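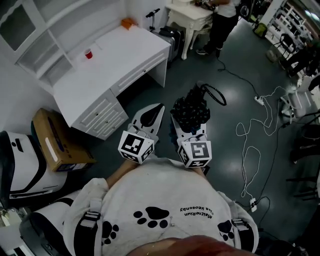 The Collero writing desk is a freestanding desk with drawer storage, supplied by Sidstead for bedrooms and small studies. It is the white finish that is kept in stock. The front edge of the top is curved, with a bank of three drawers stacked on the left and one long shallow drawer across the centre of the apron. The side drawers have small knobs. The centre drawer is intended for pens, paper and flat items.

Matching pieces
The desk can be used alone or with the Arnum hutch (glass-paned doors, open shelves). The hutch is packed and invoiced separately. Please state on the order whether both are required, as they leave from different stores.

Delivery and assembly
The desk ships in 2 cartons. Check the carton numbers against the delivery note before signing. Drawers arrive assembled; the runners are already fitted to the carcase. Final assembly takes about 43 minutes. Place the desk in position before loading the drawers, and do not drag it by the apron.

Depth at the widest point of the curve: 63 cm. Allow clearance in front for the centre drawer to open fully.

Care
Wipe with a soft damp cloth and dry straight away. Do not use cream cleaners or solvent polish. Tighten the knobs by hand only.

Spares
Knobs, runners and drawer bases are held at Lumanlan. Quote part list 1,237 and the finish. Spares enquiries: Radek Vrabec. Trade orders: Amândio Macedo. Orders received before noon are processed the same day.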